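Stougaard Bin Cell: Set-up and Care
Section 4. Fixing the bin and routing the arm cables

4.1 Before you start

Switch the arm to hold and turn the key on the Esance controller to SERVICE. Wait for the lamp to go out. Do not reach into the bin while the lamp is lit.

You will need bar clamps, a roll of blue marking tape, a steel rule, a soft cloth and the cable ties from the Golside kit.

CAUTION: The arm can sink slightly when the brake is released by hand. Keep your head and hands clear of the space under the wrist.

4.2 Placing the bin

1. Wipe the work surface. Grit under the bin will make it rock when the gripper pushes against a wall.

2. Set the bin down with its long side parallel to the front of the table. The distance from the arm base plate to the nearest bin wall must be 219 mm, measured at floor height.

3. Fit the clamps at the corners. Tighten each one by hand until the pad grips, then go round again in the same order. The bin must not move when pushed firmly from any side.

4. Turn the clamp handles away from the arm. A handle left pointing inwards can be struck on the return stroke.

5. Mark the table with blue tape beside the bin and at the outer corner. Use the marks to put the bin back after cleaning. Replace tape that has lifted.

Note: On tables supplied by Skelport before the August revision, the base plate is set further back. Use 166 mm in step 2.

4.3 Routing cables and hose

1. Lead the hose to the wrist in one wide curve. The inside radius should be no less than about 50 mm at any point.

2. Lay the black cables along the hose and tie them loosely. They must be able to slide when the wrist turns.

3. Move the arm by hand to each far corner of the bin. Watch for a cable that pulls tight or catches on a clamp. If one does, go back to step 1.

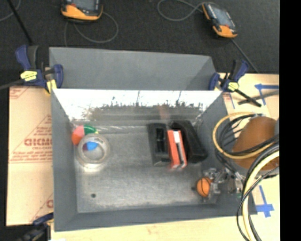
4. Leave enough slack at the gripper for a full turn of the wrist in either direction. Slack that hangs below the fingertips must be taken up and tied again.

5. Turn the key to RUN and start the slow test. Stand outside the marked area with one hand on the stop button. The arm makes 2 passes over the bin and then parks.

4.4 Weekly care

Carry out these checks on Friday, after the last run.

Empty the bin and wipe the metal floor with a dry cloth. Scuffs do no harm. Raised burrs should be filed flat.

Check each clamp pad for splits. Retighten the clamps and repeat the push test in 4.2, step 3.

Look along the hose for flat spots or rubbing. Replace a worn hose as described in Section 6.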